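How to Wash a Canvas Tote Bag Without Ruining It

I have a soft spot for canvas bags, and over the years they have multiplied in my house the way coat hangers do. Some came from bookshops, one came from a dentist, and a few were presents from my cousin Dima Awad, who can't walk out of a museum shop empty-handed (bless her). They carry potatoes and library books and damp swimsuits, and sooner or later every one of them needs a wash. I ruined two good ones before I worked out a routine I trust, so let me save you the trouble!

Start by turning the bag upside down over the trash and giving it a good shake. Then pull the corners inside out and go along the seams with an old toothbrush or the narrow end of the vacuum. You would not believe the crumbs that live down there. If you skip this part they turn to paste in the water, and you'll be picking at them with a fingernail for a week.

Next, look for a care label. Plenty of totes don't have one, and then I treat the bag as plain cotton that has never been washed, meaning cold water and no dryer. Canvas can shrink quite a lot the first time it meets hot water, and the handles don't always shrink at the same rate as the body, so you end up with a bag that hangs crooked forever.

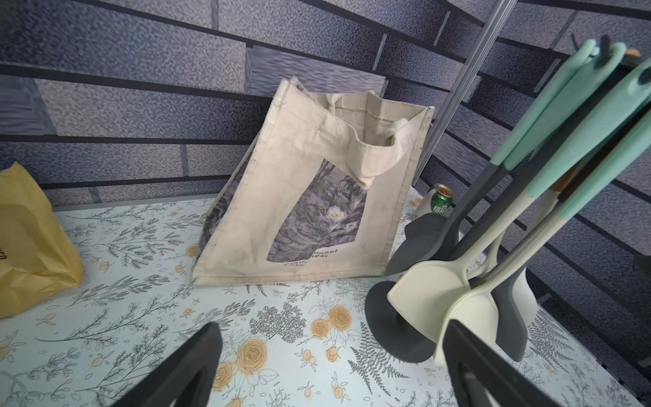

4 min read

Grey smudges like the ones along the lower edge come from being set down on floors and bus seats, and they need a little attention before the bag goes into the basin. Wet the marks with cold water, rub in a bit of plain dish soap or a bar of laundry soap, and work it with a soft brush in small circles. Let it sit for 16 minutes. (That's how long my kitchen radio program runs, and it has always been enough.) For grease, dab on some cornstarch first, leave it overnight, and brush it off in the morning.

Be gentle around anything printed. A picture on the front of a bag may be sitting on top of the cloth, and a stiff brush will lift it off in flakes. I turn the bag inside out before washing and never scrub the print itself, just press a soapy cloth against it and lift. Test a corner with a damp white rag first. If color comes away on the rag, spot clean only and leave it at that.

Now fill a basin with cool water and a spoonful of mild detergent. I use the unscented Skaminby, but any gentle one will do. Push the bag under, swish it around for a few minutes, and change the water when it goes cloudy. Rinse until there are no more suds, and please don't wring it! Roll it up in a towel and lean on it instead. No bleach, either - it turns natural canvas a sad yellow in patches, and I have never found a way back from that.

If you must use the machine, put the bag in a mesh sack, run it cold on the gentlest cycle, and keep the spin at 900 or lower.

To dry it, tug the seams straight while it's still wet, stuff the inside loosely with a clean towel, and stand it up somewhere airy. Smooth the handles flat with your hands. Mine usually go in on Friday evening and are ready for the Saturday shopping, though in December I allow an extra day. If you want it crisp, iron it inside out while slightly damp, and keep the iron well away from the print.

- Nadine Abou Jaoude

Related posts
Getting Candle Wax Out of a Tablecloth
How I Wash Wool Socks by Hand
Mending a Torn Bag Handle
What to Do With a Musty Backpack
Storing Winter Blankets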